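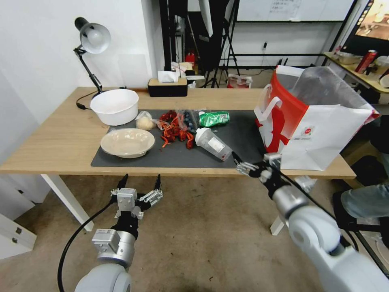

2 min read

Stindow, March. A two-armed robot built by members of a shared workshop in Stindow is being put to work on table clearing. The build, known as Turkdale, is the Nuvurstead workshop's first with two arms. Plans and parts list go free to other workshops this spring.

Two arms, a two-finger gripper on each. Cables still run outside the arms for now, tidying up comes later. The job in hand is the leftovers of a shared meal: crayfish, a bag of blueberries, a bread bun in clear plastic, a green can on its side, a big paper shopping bag at the right-hand end. Soft things next to hard things. Thin plastic is the worst of it, the fingers either miss the bag or squash whats inside.

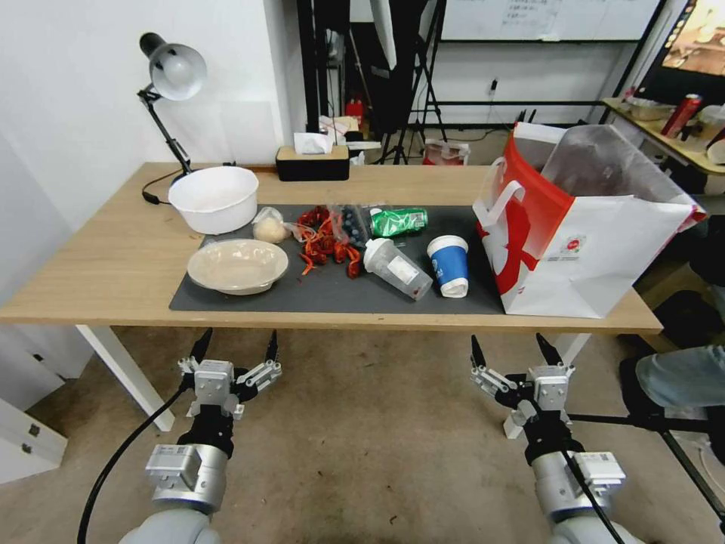
Nuvurstead Workshop, Home Robotics Group

Cost so far is around 1,000 pounds per arm, mostly motors. The build has taken 705 hours of members' evenings, logged in the workshop book. Software is written in-house and runs on a second-hand desktop PC. Wrist joints were redone twice after the first ones slipped under load.

Cups come next, lying down as well as standing up, then the shallow bowl and the white basin. Crayfish shell is being left until the new fingertips are cut. Softer rubber, same size.

Maillard, the group's earlier one-armed build, stirred pans and not much else. Its base plate and power supply design have been caried over.

Open evening at the workshop later in the spring, 22 places, doors 7pm. Booking through the front desk. Press welcome, please ask before filming.

ENDS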